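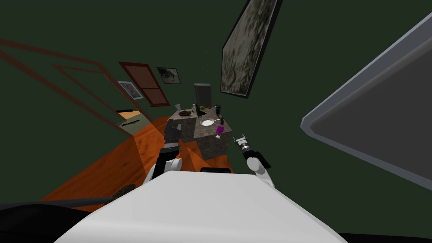 Simulated kitchen, view from the robot's body: both arms toward the island, purple wine glass near the right gripper.

Kovatell Kitchen Sim: data card and budget notes

Summary
Rendered episodes of a two-armed robot working at a kitchen island. We use the set to decide what hardware to buy for the Butemgate lab and in what order. It holds 86 episodes. All of it is simulated.

What it is for
Comparing gripper options before asking for quotes. Checking arm reach against counter layouts. Estimating how much compute and storage a training run needs.

What it is not for
Payload ratings, wear, or safety sign-off. Get those from the vendor in writing.

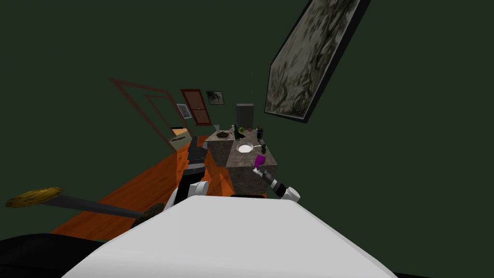 Drinkware is the hard case for us, so it gets its own line in the plan. Fingers that manage a bottle may not suit a stem or a thin rim, and a second set of fingers costs far less than a second arm. Price both before the arm order goes out.

Planned purchases
Phase 1: workstation and storage. Needed by September.
Phase 2: 2 arms, one supplier, same controller on both. Yusof and Setex have been asked to quote.
Phase 3: spare fingers, cables, mounting plates, and a counter built to the height used in the sim.

Allow roughly 5 weeks for delivery in phase 2. Freight and installation are separate lines. Setex quotes training separately too, so check before comparing totals.

Known gaps
Camera tilt is strong in these views. Correct for it before measuring reach from images.
Lighting is fixed.
No liquids are modeled.

Versions
v3 is current. v2 used an older counter height and should not be used for phase 3 numbers.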